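Why I stopped asking for "culture fit" in hiring, a thread in 17 posts

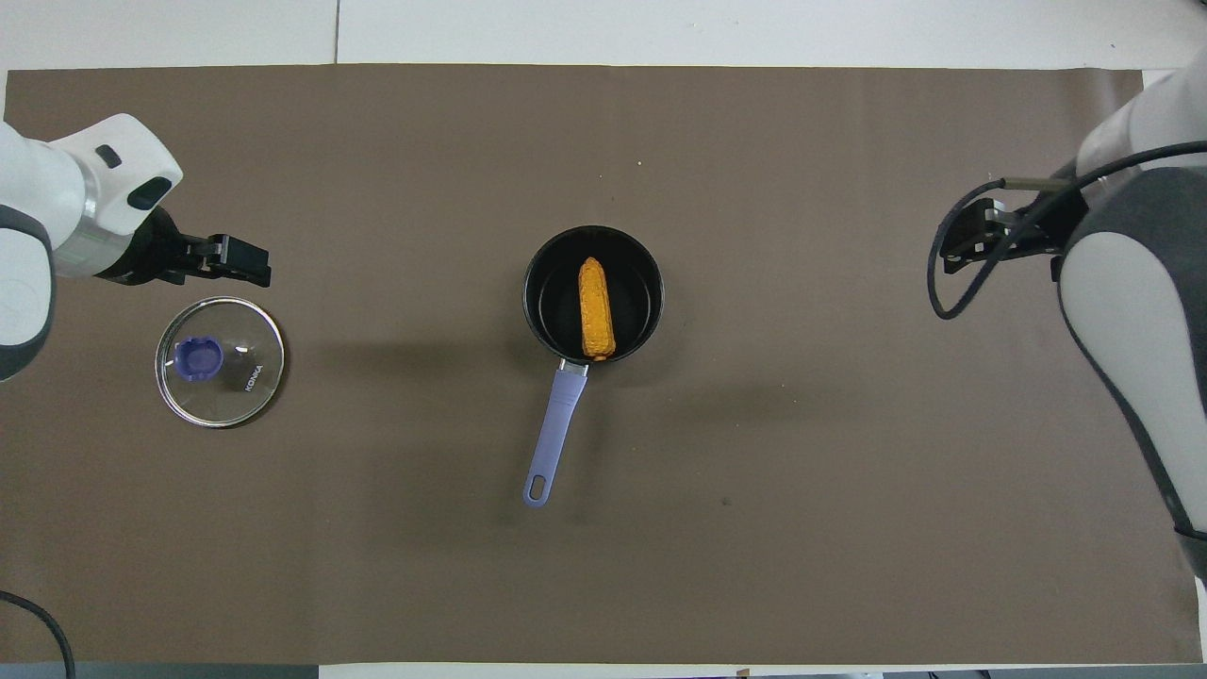 1/ Three years I did the hiring for the Patville office of Clinden. We are an accounting firm, 103 people in total. Before that I was hired there myself, as a foreigner, so I know this table from both sides.

2/ Our interview form had six boxes. Five of them had a description of what to look for. The sixth was called "culture fit" and had only a line to write on. It counted the same as the others.

3/ In June I had a quiet month and I read old forms. I read 300 of them, from all our offices. It took me many evenings, and one Saturday which I had promised to my family.

4/ I wanted to know one thing: what do people write on this line when they say no?

5/ Some of the answers, word for word: "Nice but quiet." "Would he come to lunch with us?" "Very formal." "Hard to read." "I could not picture her at the client dinner."

6/ "Very formal" hurt me a little. I am very formal in English. I learned it from books and from letters to the bank. In my own language I make jokes, and my sister says too many.

7/ I must be fair to my colleagues. They are kind people and they did what the form asked. If you give a tired person an empty line at five in the afternoon, they will write how they feel.

8/ I also found my own forms. On one I had written "not sure about energy." I do not remember the candidate and I do not know what I meant. She had top marks in the other five boxes. We did not call her back.

9/ So I went to the partners with a proposal. The first version was too long and they did not read it. The second version was one page.

10/ The page said: take the sixth box away. Put in its place two questions about how we work. (a) Tell us about a time you found a mistake in the work of a person above you. What did you do? (b) How do you like to get corrections – in writing, by phone, at the desk?

11/ For (a) there is a scale with examples, so that two interviewers can compare. For (b) there is no score at all. The answer goes to the future manager if the person is hired. This part was the most difficult to explain. "Why do we ask if we do not score it?" Because then the manager knows it on the first day.

12/ The strongest objection came from a partner I respect very much. She said: "We are small teams, we sit together until late in tax season, of course it matters if we get along." I agree with this. But when I asked her which people on her team she gets along with best, two of them had a weak sixth box. She checked it herself.

13/ Another objection was the cost. We already pay for Nuchit, the software where our forms live, and the partners were afraid of a big change. It was an afternoon of work. I changed the form and wrote a short guide. Then I sent it to the wrong mailing list, and then to the right one.

14/ What is different now? I want to be careful, it is early and we are not a big company. The discussions after interviews are shorter. People quote what the candidate said. Before, they quoted their own feeling about it. Two interviewers told me they miss the old box, and one of them still writes a small note in the margin. I read these notes, I do not put them in the system.

15/ What is not different: who applies. We still get most of our applications from the same two colleges and from friends of employees. A better form can do nothing for a person who never heard of us. This spring we had a table at the job fair in Flondo for the first time, with nearly 1,000 visitors, and I spoke until I lost my voice. It is a start, but a table once a year will not be enough.

16/ If you want to try the same at your work, begin with the old forms. Do not begin with a training or a speech. Ask for permission first, and cover the names before you read. And look for your own handwriting – it is not pleasant, but after that it was much easier for me to talk with the others without sounding like a teacher.

17/ Several people asked me for the scale for question (a). I have to take out some client details first, then I will post it as a reply under this thread. If your firm uses something similar, please show me, I am especially looking for good examples for junior people who never had anyone below or above them to correct.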